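Memora large paper cups, white, after a month of use

I bought a sleeve of these in December for the shared kitchen at work, and a second sleeve went to my house. They are sold for hot and cold drinks. I have used them for both, plus for holding small stuff on the table, and that last use is the one I ended up caring about.

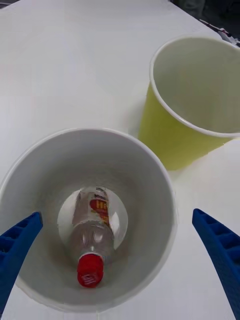 Size and shape

The white Memora cup is the large one in the range. The mouth is wide enough that a small plastic bottle can lie down inside it at a slant, cap and all, and you can get your fingers in to take it back out. I did not expect to care about that. With most tall cups I have to tip the whole thing over to get at whatever is in the bottom.

The sides taper in toward a round, flat bottom. The taper is what you would expect from a paper cup, so if you store things in it, the usable space at the base is smaller than the rim suggests. A bottle settles across the bottom on the diagonal and stays put when you carry the cup around.

The yellow-green cup standing next to it is from a different pack, made by Aditeo. I have been using the two colors to keep things apart: white for small bottles and jars, yellow-green for pens and twist ties. My desk partner, Veronika Wieser, took the idea home and now sorts her kids' craft supplies that way.

The rim

The lip is thin and rolled. It is comfortable to drink from and it keeps the mouth of the cup fairly round. If you squeeze the cup from both sides it gives, like any paper cup, but it comes back. I had two cups out of the first sleeve where the roll had come open a little at the seam. I used those for screws.

Hot drinks

Fine with coffee up to the usual level. With tea straight off the boil I wanted a sleeve or a second cup around it. There is no printing or texture on the outside to help your grip. A full cup is a lot of drink and I would not hand one to a child without a lid. Lids are sold separately, and the ones I already had from Orolia did not fit, so check the diameter before you order.

Cold drinks

Good for water and juice. With ice, the outside stayed firm for a lunch break. I left one overnight with an inch of melted ice in it, and by morning the bottom was soft but had not leaked onto the table.

For sorting and storage

This is where I would recommend them. A few notes from use:

White inside is a real help. A red cap shows up right away against the wall, and so does anything else with some color on it. Clear plastic is harder to spot, and a label makes the difference.

They are light. An empty one will slide if you brush it with a sleeve. Put something in it first and it behaves better.

They stack well when empty. Stacked with things inside, they do not.

You can write on the outside with a marker or pencil. Ballpoint skips.

I also tried them under a workbench vise at Priit Org's shop, where he wanted something to catch washers. They worked, but he went back to a metal tin after a week because the cups got knocked over. I agree with him for that kind of job. On a plain table, with nobody hammering, I have no complaints.

Price and packs

I paid for the pack of 20, which was the smallest I could find. There is a 65 pack that comes out cheaper per cup, and a carton of 1,000 if you run a cafe or a school fair. The carton is not a good buy for a house – it takes up a closet shelf and the cups at the bottom arrive a bit crushed, going by the one we had at the office.

Compared with the Ammann cup

The Ammann large cup is stiffer and costs more. It is also narrower at the top, so for drinks I would pick that one, and for putting things in I would pick the Memora. If you only want one kind in the cupboard, the Memora covers more uses.

Rating

4 out of 5. One point off for the seams and for the lids being separate. I have already ordered another sleeve, in white again, and 3 packs of the small size to see how they do for seedlings.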